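Section 2: Planning your first trip on the Drarton to Killow busway

Welcome aboard! This section of the Willano journey planner guide takes you from a fresh installation to a saved trip on the new busway, with a seat alert set for the morning. Set-up is quick once you have your travel card number to hand, and after that the planner does a lovely job of keeping up with you.

Before you start

You will need your Willano travel card (the long number is on the back), an email address you can open on your phone, and a signal. The planner works on buses as well as at stops, but the first download of the timetable is a large one at 160 MB, so it's best done at home.

Note: If you used the old Dunbar Buses planner, your saved stops come across by themselves the first time you sign in. Your old tickets do not. Use them up on the ordinary buses, where drivers will take them until the end of February.

Setting up your account

1. Open the planner and tap Join.
2. Type in your email address and choose a password of at least 8 characters.
3. Open the email we send you and tap the link inside it. Check your junk folder if it hasn't turned up.
4. Go back to the planner and tap Add card. Type the number without any spaces.
5. Wait for the green tick beside your card. Your balance will show underneath.

Caution: Add each card to one account only. A card added to a second account is locked on both, and unlocking it means a visit to the travel shop at Drarton Interchange.

Saving a trip

Now for the fun part! The busway runs in its own lanes between Drarton Interchange and Killow Hospital, with a stop at Dunbar Road in between, and the planner knows the walking routes at both ends.

1. Tap New trip.
2. Choose where you are starting from. You can type a street, drop a pin on the map or pick a stop from the list.
3. Choose where you are going in the same way.
4. Tap Arrive by or Leave at and set the time.
5. Look through the choices. Busway trips have a purple stripe down the side.
6. Tap the star to save the one you like.

Saved trips live on the front page, and you can drag them into any order you please. Give each one a short name (Work, Gran's, Swimming) and it will be much easier to find when you're hurrying down the hill with your coat half on.

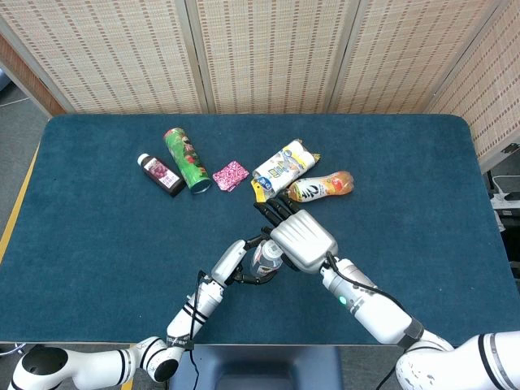
Trip notes are one of our favourite parts of the planner, and they're so easy to miss! Every saved trip has a small notepad where you can keep anything you want to remember on the day: which door is nearest the lift, a friend's platform, a packing list. Ours for the full run to Killow says "packaged snacks, small bottle with a cap, book", and it pops up on the phone before we leave the house. To add a note, open the trip, tap the notepad and start typing. It saves as you go.

Note: Drinks with lids are fine on all busway services. Please keep hot food for the shelter.

Setting a seat alert

The busway vehicles count people on and off, so the planner can tell you how full the next one is before it reaches your stop.

1. Open a saved trip and tap Alerts.
2. Switch on Seats.
3. Choose how early you'd like to hear from us.
4. Pick the days you travel and tap Done.

You can have 2 seat alerts running at once. To set up another, switch one of them off first. Your settings are kept, so switching it back on later is a single tap.

Caution: Seat alerts do not cover the wheelchair spaces. To check those, tap the wheelchair sign next to the bus, or use the help button at any busway stop.

If something isn't right

No purple stripes showing: open Settings, tap Services and make sure Busway is switched on.

Times look wrong: pull the front page down to refresh it. If the clock at the top stays grey, you are seeing the stored timetable and will need a signal for live times.

Card missing after an update: sign out, sign in again and wait for the green tick.

Section 3 covers buying tickets and topping up.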